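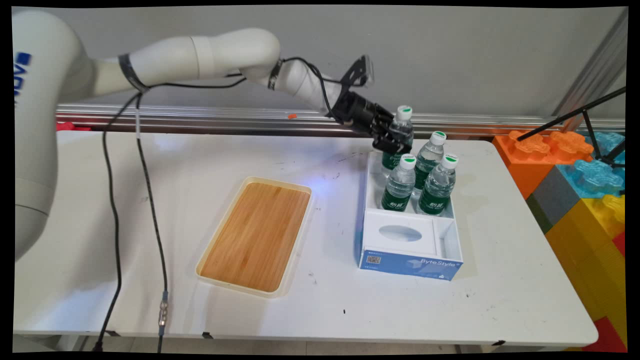

2 min read

Bivmont has opened orders for the Surnard hand kit, a multi-fingered gripper sold with a mounting bracket, a cable set and a license for the control software. It is meant for labs and small packing shops that already own an arm and want to pick up more than one shape of object without changing tools.

We have had a kit on a bench since April. Halldóra Norðdahl did most of the setup and Villads Ragnarsson wrote the pick routines. The job we settled on was drinks service: take a water bottle out of a divided box and put it on a bamboo tray. The bottles stand close to one another, so the fingers have to come in from the top and close on the neck and shoulder. A two-jaw gripper we used before kept knocking into the next bottle along.

Mounting the hand took Halldóra almost 60 minutes, most of it spent on cables. They run outside the arm, and the slack at the wrist needs some thought. Too little and the last joint pulls on the connector, too much and the loop catches on whatever is standing on the table. The kit comes with straps for this but the manual gives the subject one short paragraph. Kirsten Þorgeirsson at Bivmont told us a longer section is being written.

The software is easy to get into. You move the arm by hand to a start pose, pick a grasp from the list and set a closing force. There are 15 grasps in the list and we used 4 of them. Thin plastic bottles need a low force, and the default setting dented the first ones we tried. Villads turned it down and saved the result as a preset, and in our last full run 94 percent of the picks ended with the bottle upright on the tray. Most of the misses were at the back of the box, where the hand has the least room to come down straight.

Two complaints. The hand is heavy for a small arm, so check your payload figure before you order – the bracket counts too. And replacement fingertip pads are only sold as a full set, even if just one has worn through.

Ye-seo Yeom, who runs the Arnis test room, has asked to try the same kit on cartons and soft pouches next. We will print those results when we have them.

The kit can be bought outright or rented by the month, and rental includes a remote setup session. In Denmark and Iceland orders go through Thygesen. Everyone else should write to Bivmont directly and name the arm model, as the bracket is drilled to match.

Preben Briem, 2023-07-06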